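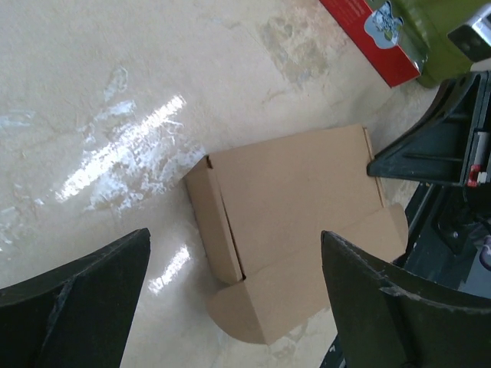 Plain brown mailer, flap open, no label or tape yet.

Mailer Boxes and Packing Tables: Gallery

2020-04-15
By Ulises Espinoza

This page is about the flat cardboard mailers we use for small orders at Tirwood, along with the tables they get folded on. The boxes come to us unprinted. We changed over to them in October, after a long run of white cartons from Fagerlund that showed every fingerprint.

The mailer is a shallow one-piece carton. The long flap has a rounded tab at each end, and the tabs go down inside the side walls when the box is shut. It takes a Skaltico notebook or two, or a folded Flutano apron with a sheet of tissue. Anything thicker goes in a deeper box, which will get its own page.

We buy the mailers in bundles and store them flat, away from the outside wall. Board that has picked up damp creases in the wrong place, and the tabs go soft. A bundle that has been sitting by the door should be given 11 days on the shelf before anyone folds it.

A few notes on folding, for people who have asked. Crease every line once before putting anything inside. Fold the side walls up first, then bring the flap over. Labels go on the broad panel, square to the long edge, and tape goes on last. A new person usually spoils six or seven before they come out even, and the spoiled ones get cut up for padding.

The tables matter as much as the boxes. A smooth top lets the carton turn easily under the label. A speckled top hides the scuffs better. Walls on three sides keep tissue and loose slips from going over the back.

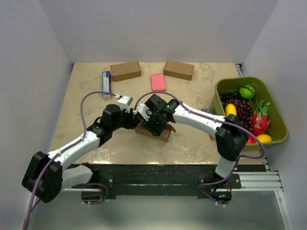 Speckled tan tabletop with walls at the left, back and right. Whitish scuffs show near the lower center and along the left side.

The scuffs don't mark the board. Wipe the top with a dry cloth before starting a new bundle, and leave water out of it.

Text and pictures copyright Tirwood. Contact: Ulises Espinoza, packing room. Back to top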